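Print this page | E-mail this page
Reading time: 3 min

SPEAKER NOTES – Steamed puddings for people who gave up on them
Cotport food evening, starts 6:30, doors open before that so don't panic

Say hi. Thank Ravindra Ahuja for the kitchen and the hotplate. Phone OFF.

Open with the school dinner thing. Hands up who had steamed pudding as a kid. Hands up who liked it. Wait for the laugh, move on.

Main point – it's cake, only wetter. Same batter more or less. Steam keeps the crust from forming so the crumb stays soft right to the edge. No oven. Good in November when the oven is full of other stuff.

Batter. Butter and sugar first, properly pale, don't rush it. Eggs one at a time. Flour folded in, stop when you can't see it. Spoon of milk if it's stiff. Ginger syrup goes in the bottom of the bowl BEFORE the batter, I forgot this in Claneo and had to pretend it was a sauce.

Bowl. Butter it twice. Circle of parchment in the base. Fill to two thirds, no more, it climbs.

Lid. Parchment and foil together with a pleat down the middle. Show the pleat. Show it again for the back row. String under the rim, knot, then a loop over the top for a handle. Ask for somebody's finger on the knot.

Pan. Saucer upside down in the bottom, bowl on that, boiling water halfway up. Lid on. Two hours at a low bubble. Top up from the kettle, never from the cold tap. Put a timer on for the water, seperate from the one for the pudding.

(If running late skip to flavors)

Testing – skewer straight through the foil, middle of the pudding. Clean, done. Sticky, 20 more minutes and re-cover the hole.

Turning out. Rest it five minutes. Knife around the edge, plate on top, flip, count to ten, lift. If it sticks, custard.

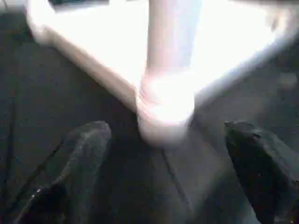
Flavors. Ginger, lemon curd, marmalade, date and coffee. Akash Solanki does one with cardamom and jaggery, recipe is on the handout, 3 pods not 3 teaspoons, the first print run was wrong. Chocolate works but needs extra milk. Fresh berries go gray, use jam.

Custard. Quick one only. Yolks, sugar, warm milk, stir til it coats the spoon. Tin is fine too, say so.

Keeping. Fridge, wrapped, 3 days. Slices reheat in the microwave with a damp paper towel over. Freezes ok.

Questions they'll ask: slow cooker? yes, on high, longer. Gluten free? yes with ground almonds, bit heavier. Pressure cooker? haven't tried it, ask Ravindra.

Handouts by the door. Bowls back to the Bansal box please, lids too. Tasting after, ginger one first while its hot.

Print this page | E-mail this page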